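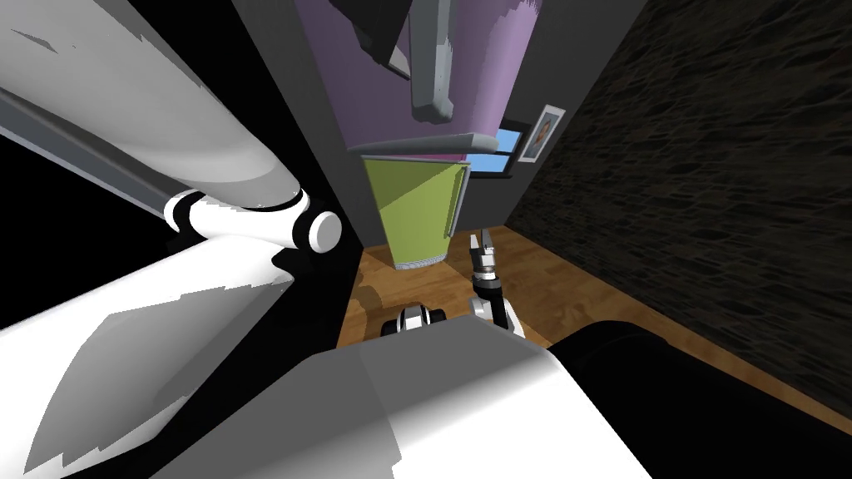 How long do you let a sourdough starter sit out before the first bake?
Mine gets 21 days on the counter, fed every morning, and I don't bake with it until it doubles twice in a row.

Hi all,

Stavros Stergiou wrote:
> I'm on my second bag of Bogale rye and the starter still smells
> like nail polish. Do I toss it? Also, is 800 grams of flour too
> much for one loaf?

Oh please don't toss it, Stavros! That smell usually means it's hungry. Mine did the same thing all through June (I was being stingy with the flour) and two feedings a day cleared it right up. Pour off most of it first, or you'll end up with a bucket.

As for the 800 grams, that's a big loaf, but I make one for my sister's crowd and it comes out fine in the wide pot. Just give it longer in the oven, and turn the heat down once the crust gets dark.

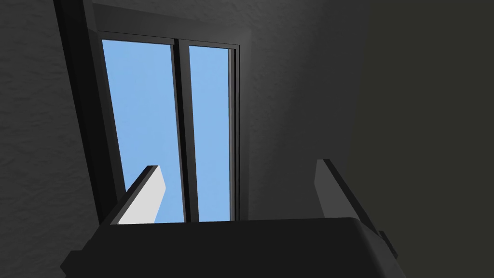
Tall window, blue sky.

I have some dried starter left if anybody wants a spoonful, just write me off-list.

Nahom Endale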